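December 18, 2019

TENANTS' GROUP DOUBTS "CLEAR COUNTER" CLAIMS

Promelholm – The Sarmiento Tenants' Group has tested the Nornine kitchen tidying plan in its own members' kitchens and is not convinced.

Nornine, a home organizing service, tells customers that its plan will free up 70 per cent of a kitchen counter in 4 weeks. Nearly 35 households signed up. Most say they moved the toaster into a cupboard, got tired of hauling it out for breakfast, and put it back.

"A counter is where you make toast and pour cereal," said Janelle Cabanatuan, who ran the trial for the group. "If the plan only works when you stop eating at home, I'd like my money back."

The group does grant that some of the advice is sound. Cereal kept in a jar with a lid was popular, though members asked why they should pay to be told so. Catching small odds and ends in one tray also got good marks – until the tray filled up.

Nornine has offered a second round in March. Kenneth Fajardo, who speaks for the group, said members will want to see how the 70 per cent is measured before anyone agrees.

A five-page summary of the trial is free on request.
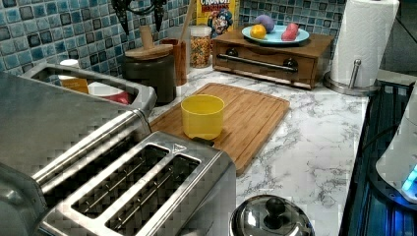
A kitchen counter with toaster, cutting board and cereal kept within reach.

Contact: Kenneth Fajardo, Sarmiento Tenants' Group | © 2019 Sarmiento Tenants' Group | Back to top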